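Recording demonstrations for a brick pick-up task

Written for people using the bench arm with the hand-held leader arm. It assumes the arm is already calibrated and that both arms show up when you run the port check. If they don't, go back to the setup page first.

The task is simple. The arm starts at its rest pose, reaches for a toy brick on the table, closes on it, lifts it, and sets it down in the drop area. You do this by moving the leader arm with your hand while the follower arm copies you. Each full run from rest pose back to rest pose is one episode.

What you need

Leader arm and follower arm, both clamped to the table
Wrist camera and one fixed camera
A handful of toy building bricks in different colors and sizes
Masking tape for marking the drop area
A keyboard you can reach with your free hand, or a foot pedal

Set up the table

Clear everything off the part of the table the follower can reach, then mark the drop area with tape. Keep it well inside the reach of the arm. If you have to stretch the arm straight to get there, the last part of the motion will be shaky and the policy will learn the shake.

Close the blinds if the table gets direct sun. At Mestgate we recorded one batch on a Thursday afternoon with the blinds open and the glare moved across the wood from one episode to the next. We ended up recording it again in the evening under the ceiling lights. Some shine on the tabletop and the bricks is fine as long as it stays in the same place.

Check the wrist camera view before you start. You want both fingers visible at the bottom and enough table ahead of them to see the next brick. Tighten the camera mount and leave it alone after that. If it gets bumped, start a new dataset folder.

Place the bricks

Don't line them up. Put them down at different angles, some with the studs up and some on their sides, and let a couple of them touch. Change the layout after every episode. Rimantas Baranauskienė, who wrote our first recording script, drops them from a few inches up and leaves them where they land, and I have gone over to doing the same. 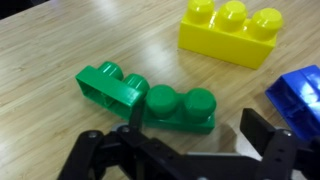
Decide which brick you are going for before you press record. Looking around for a target while the arm hangs in the air adds dead time to the episode. Dead time is a common cause of a trained arm that stops halfway and stays there.

Record an episode

1. Put both arms in the rest pose.
2. Press the space bar and wait for the beep.
3. Move toward the brick with the gripper open. Come in at a steady speed.
4. Turn the wrist so the fingers lie along two opposite sides of the brick. Do this while you are still above it.
5. Go down, then close. Finish going down before you start to close.
6. Squeeze the leader handle a little past the point where the fingers touch. The follower needs that extra bit to hold on.
7. Lift straight up until the brick clears the others.
8. Carry it to the drop area, lower it, open, and back away.
9. Return to rest pose and press the space bar again.

A thin plate lying flat is the hardest pick. The fingertips have to come nearly down to the wood, and if you push into the table the motors will complain. Practice this one without recording until you can do it without looking at the leader arm.

When two bricks are touching end to end, grip across the short width of the one you want. Gripping along the length means forcing a finger into the joint, and both bricks slide away.

Mistakes

If you miss and recover within a second or two, keep the episode. The policy needs to see a few recoveries. If you knock a brick out of reach, or your hand slips off the leader, press backspace to throw the episode away and record it again.

How many to record

Start with 80 episodes, train on those, and watch what the arm does. Then record more of whatever it does badly. Our current set has 1438 episodes, and a good share of those are flat plates and bricks on their sides.

Take a break after 3 sets of ten. Tired hands make jerky motions, and you won't notice until you play them back.

Check before you train

Play back the first and last episode of each session with both camera views side by side. Look for dropped frames, a camera that moved, or a follower arm that lags behind the leader. Then copy the folder to the Renton drive and write the session name and operator in the log sheet.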